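The Comeback of the Folding Screen
By Ekow Issahaku
January
3 min read
16 comments | 74 shares

My grandmother kept a folding screen in the corner of her bedroom, and for years I thought it was the most glamorous thing a person could own. Now they're everywhere again, and I couldn't be happier!

The small workshop at Ranton sold about 300 of them last year, mostly to renters who can't put up a wall (or paint one) and want a bedroom that feels like a bedroom.

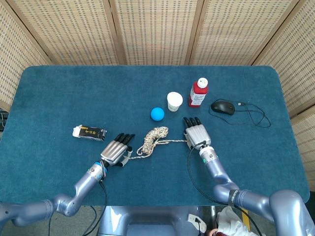
Woven panels in beige, set around a table with a teal-blue cloth.

Weave is what I'd go for. Light still gets through, and a woven screen is usually easy enough to carry from room to room. Set it in a zigzag - a screen pulled out flat will tip the first time a dog runs past - and give it a few inches of space from the radiator.

Used ones are worth the hunt, too. Check the hinges first, then run a hand along the bottom edge for loose strands. I found mine at the Addo flea market with one bad hinge, and it took me ten minutes and a screwdriver to fix.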